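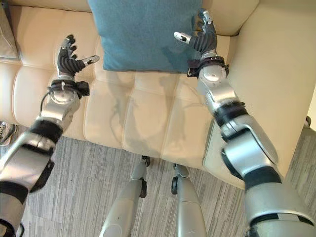

Leather sofas, loose cushions and striped carpet: a cleaning supervisor on the order of work

The supervisor looks after furnished lounges and show apartments for Pesley, a contract cleaning firm with 10 sites on its books. We spoke by phone about pale leather, seam dirt and what ends up on the floor.

The first step on any sofa is to take everything off it. "Cushions come off, then the pillows in the corners," the supervisor said. "If you wipe around a cushion you get a line where the cloth stopped, and on cream leather that line shows by June."

Cushions are brushed in one direction and set aside on a clean sheet. Fuzzy covers hold lint from darker clothing. A damp rubber glove lifts most of it; adhesive rollers are kept for what is left, as they can pull the pile.

Channel-stitched seats take longer than plain ones. The seams running front to back and side to side form a grid, and crumbs settle where they cross. The Pesley work sheet calls for a soft brush attachment at low suction, worked along the seams and never across them, followed by a cloth wrung out in 500 ml of water with 2 ml of neutral soap. The armrests are done last with a fresh cloth.

"Glossy finishes are the easy ones to clean and the hard ones to inspect," the supervisor said. "You get reflections and you get creases, and both can pass for a smear. I check from two sides."
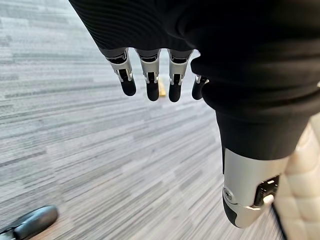

2 min read

Floors come after furniture. On gray striped carpet the supervisor asks for a pickup by hand before any vacuum is switched on. Small, narrow things are the main concern – pen caps, pencil stubs, bits of plastic toy. Something pale yellow shows up well enough on gray. Dark items are missed more often, and they are what block the hose.

"We had a blocked hose at Prirkley that cost us 200 dollars with the call-out," the supervisor said. "After that the pickup went on the sheet as its own line."

Anything found is put in a tray by the door, and the client decides what to keep. Vacuuming then follows the stripe, with a second pass at right angles in front of the sofa, where feet rest.

Cushions go back once the leather is dry to the touch. The standard at the Jerar apartments is upright against the backrest, lower edge on the seat. "Some clients want them on a point," the supervisor said. "We do it if it is written down."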